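Two arms on the bench, part 4: fingertips and a new grip limit

The toy ice cream cone is still the object I test with most, and most of this month went into getting the fingers to behave around it.
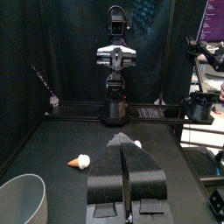

What changed since part 3

The arms now face each other across the work surface, with the second one bolted at the back rail. I had them side by side in March and kept hitting one elbow with the other. Moving the base took an evening. Redoing the cables took two more.

The grooved bars are Camenzind extrusion, bought as offcuts. I paid 118 dollars for the lot, including the corner fittings, and have a couple of lengths left over. The motors are still the Elteck ones. I had one run hot on the old mount and replaced it.

Fingertips

The fingers are black plastic, printed on the Plasura at the shared workshop. The plastic is too slick by itself, so I have been covering the points. The grey covering on the left tip is ragged now and needs to be redone. I tried a silicone dip on an earlier pair and it peeled within 10 cycles.

Next I'm going to print the tips as separate pieces with a slot, so I can swap one without taking the whole finger off.

Grip limit

The Jirnard controller board lets me set a current limit per joint. I started the gripper at 460 milliamps, and that was enough to dent foam. I brought it down in small steps and stopped at 51 percent of the starting value. Any lower and the fingers stall before they close.

Still to do

Write the calibration routine down properly. Shorten the cable loop on the far arm. Find a better way to route power past the right rail.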